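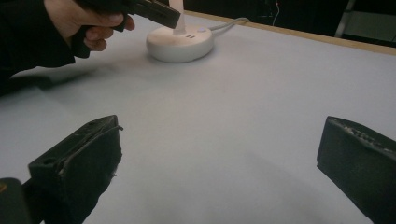 Quick one today, still behind on everything.

Desk is finally getting sorted. Been putting it off since October and I had an hour before Celeste came over, so. Everything off, wiped down, then only the stuff I use goes back on.

First thing back was the power hub. The round white one – short and fat, gray cable out the back. I used to have a long strip on the floor and I kicked it off probably once a day. Hub stays on the table now. Two little ports on the top and a button next to them I keep hitting with my sleeve. Need to stop doing that.

Cable runs to the back edge, by the wood strip. Want to clip it down but teh clips I got are too small for it. Toshio says just use tape. No.

Still to do:

- bigger clips
- find a home for the 9 chargers in the drawer (why)
- lamp??
- the box from the Tanotmont move, still taped shut

Paid 600 for this table by the way and for months all it did was hold mail. Feels good to see the top of it again, its paler than I remembered.

More when the drawer is done. Dont hold your breath.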